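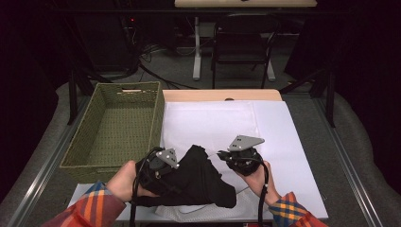
Cloth handling with a pair of hand-held grippers. Cloth handling is one of the tasks covered by the new guidance.

Code of practice for hand-held gripper work published

March 20, 2019

A code of practice for people who record handling tasks with hand-held grippers has been published by Drumeck, the automation training body, after a consultation that opened in December.

The 31-page document sets out how a work table should be laid out, how long one person may record without a break, and what must be written down about each session. It applies to sites that use the recordings to teach robots jobs such as folding, sorting and packing.

Drumeck received 1192 comments on the draft. Cable routing drew the most. The final text says cables must leave the gripper on the wrist side and must not cross the work surface while a task is under way. Earlier wording, which would have required a clip at the elbow, has been dropped.

Operators may record for up to 40 minutes at a time, followed by a break of at least ten. Sites must keep a log of hours for each person and show it to them on request.

"Wrist strain was the thing people raised with us again and again," said Pankaj Rastogi, who led the drafting. "The limit is lower than some firms wanted, and we will look at it again when we have a year of logs."

There is a separate section on soft items. Cloth should be laid on a plain surface, and failed attempts are to be kept and marked as failed - the draft had allowed sites to delete them. Bins and baskets used in a task should be in position before recording starts.

Anyone whose hands, face or voice may be recorded must give written consent, and can withdraw it within 28 days.

Two firms, Prakden and Soliman, tried out the draft over the winter and recorded 3949 sessions between them. Hazem Abdel Rahman, operations manager at Prakden, said the paperwork had been heavy at first. "We got it down to one sheet per shift. The break rule was easier to fit in than we expected."

Gianni D'Amico of Bamari, which makes gripper parts, said smaller workshops would need help with the cost of keeping logs. Drumeck said sites with fewer than five operators could use a shorter form.

The code is voluntary. Copies are free to members and can be ordered by others from the Drumeck office.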